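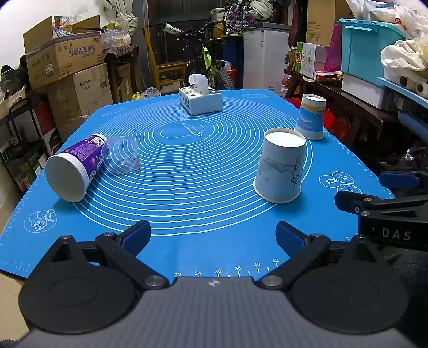
Setting Up Your Property in Clevidlow

Section 3: Rooms, Rates and the Breakfast Page

Before you begin

You need the owner login that came with your welcome email. Staff logins can view rates but can't change them. If your property was moved over from Troritz, your room names and photos are already in the system, but your rates are not. Enter them again using the steps below.

Set aside an hour for a small guesthouse. A hotel with many room types will take longer, and you can save and come back at any point.

3.1 Add a room type

1. From the main menu, open Property, then Rooms.
2. Select Add Room Type.
3. Enter the name guests will see, such as "Garden Double" or "Sea View Twin". Names can be up to 35 characters long, including spaces.
4. Enter the number of rooms of this type that you want to sell online.
5. Choose the bed setup. If the beds can be made up as either a double or two twins, tick Flexible Beds.
6. Set the maximum number of guests. Count children who need a bed of their own. Leave out infants in cribs.
7. Select Save.

Note: Don't create a separate room type for each room number. Two rooms belong in the same type if you would charge the same price for either and a guest would be equally happy in both.

Caution: Deleting a room type also deletes its rate history. To stop selling a room for a while, use Pause instead.

3.2 Set your base rate

1. Open Rates and select the room type.
2. Enter the nightly price for two guests in Base Rate.
3. Enter the single-use price, if you offer one. If you leave this box blank, a guest traveling alone pays the base rate.
4. Enter the charge for each extra guest.
5. Under Taxes, choose Included or Added at Checkout. Ask your accountant if you aren't sure which applies in your area.
6. Select Save, then Publish. Saved rates stay hidden from guests until they are published.

Published rates reach your own booking page right away. Partner sites can take up to 12 hours. Check one date on each partner site the next morning before you make further changes.

3.3 Add a season

1. Open Rates, then Seasons.
2. Select New Season and give it a name. Guests don't see this name.
3. Pick the first night and the last night. The last night is the night the guest sleeps there, so a season ending on April 30 covers guests who check out on May 1.
4. Choose whether to raise or lower the base rate, by an amount or by a percentage.
5. Set a minimum stay if you want one.
6. Select Save, then Publish.

Note: If two seasons overlap, the one created most recently is used. The calendar marks overlapping nights with an orange bar. Clear every orange bar before you publish.

Bookings already made keep the price they were made at. A new season doesn't change them.

3.4 Fill in the breakfast page

Guests read this page more than any other after the room photos, and an unclear one brings phone calls. State the serving hours, the price if it isn't included in the room rate, and whether guests need to reserve a table. List the drinks as well as the food. If guests can take coffee or tea up to the room, say so and say what it comes in. A paper cup, like the upturned white one with black Chinese characters down its side, should be listed under Takeaway, and china or glass under Table Service. Guests with an early ferry or flight use the Takeaway list to decide whether to ask for a packed breakfast.

1. Open Property, then Food and Drink.
2. Turn on Breakfast.
3. Choose Included, Extra Charge or Included with Some Rates.
4. Enter the start and end times. Use the time of last seating as the end time, even if the room stays open later.
5. Fill in Table Service and Takeaway. You may leave either one empty, and it won't be shown.
6. Tick the diets you can cater for without notice. Put anything that needs a day's warning in the Notes box.
7. Select Save. This page doesn't need to be published.

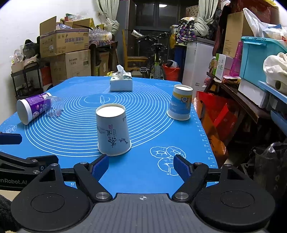 The Notes box holds up to 3000 characters, but most guests read it on a phone, so keep it to a short paragraph. Put the diet information first and opening dates for a terrace or second dining room after it. Small extras can go at the end. If you sell baked goods or run a baking morning for guests, one line is enough, and a photo of a work surface such as the blue mat with the rolling pin drawn in the center of its rings can be added under Gallery, Activities. Don't add it under Breakfast, where guests expect to see the food they will be served.

3.5 Connect your door codes (Nirkley locks only)

Skip this part if you hand out keys at the desk.

1. Make sure every lock is online in the Nirkley app.
2. In Clevidlow, open Property, then Access.
3. Select Connect and sign in with your Nirkley account.
4. Match each lock to a room number.
5. Choose when the code is sent. The default is the morning of arrival.
6. Make a test booking in your own name and try the code at the door.

Caution: Each code stops working at your checkout time. If you agree to a late checkout, change the time on the booking first, or the guest may be locked out with their bags inside.

3.6 If something doesn't look right

Room shows as sold out: Check that the number of rooms in step 4 of 3.1 isn't zero, and that the type isn't paused.

Price is higher on a partner site: The partner may be adding tax to a rate that already includes it. Compare the Taxes setting with the one in your partner account.

Breakfast hours are missing: The end time is earlier than the start time. Look for a morning time entered as p.m.

Door code not received: Confirm the guest's phone number, including the country code, then select Resend on the booking.

Go on to Section 4, Deposits and Cancellations, once at least one room type has a published rate.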